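Handheld gripper loses its marker whenever I work close to a wall

Asked by Themba Hlongwane in Home and Shared Workshop Builds, 27/08/2025 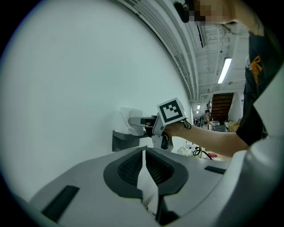

2 min read

So we've got a pair of hand-held grippers going at the Vomdale workshop, and I'm pretty happy with them except for one thing that is driving me up the wall. Each has a camera looking out over the fingers and a white cube with a square marker on top, so one gripper can work out where the other one is. Out in the open, lovely! Up against a flat wall, like when we're pushing a tissue against it over the gray thing mounted there, the pose starts to jump. Sometimes it flips the marker almost completely over and then flips it back.

My last session came to 2,811 frames and 1,098 of them had no usable pose for the other gripper. I've reprinted the marker (same size, matte paper) and swapped the USB cable, no change. Lens is a very wide fisheye and I calibrated it once, back when I first put the housing together. Is this a lighting thing? A lens thing? I'd love to hear from anyone who has built something like it before I start reprinting parts again.

Yuxi Zheng
Flipping is the classic problem with a single flat marker. When you see it nearly straight on, or when it's small in the picture, two different tilts fit the corners almost equally well and the solver picks whichever it likes that frame. You've got a cube, so use it! Put a different marker ID on each side you can spare, measure the cube properly with calipers, and solve for the whole cube at once from every corner you can see. Mine went from useless to boring in one evening.

Also redo the calibration, and use a real fisheye model, the ordinary one falls apart toward the edges. I shot 14 views of a checkerboard and made sure plenty of them had the board way out in the corners. If you've had the lens out of the housing even once, your old numbers are no good.

Hongjun Song
check your lights. fluorescent tubes and a short exposure gave me banding all over the place. I set mine longer and moved slower

Meifang Feng
Agree with Yuxi on the cube. One more, look at how your cable is routed. Mine used to tug on the cube mount whenever I bent my wrist, only a hair, but enough to shift it. I put a zip tie on the handle and left a bit of slack, and glued the cube down while I was at it. Don't glue it before you've measured it like I did.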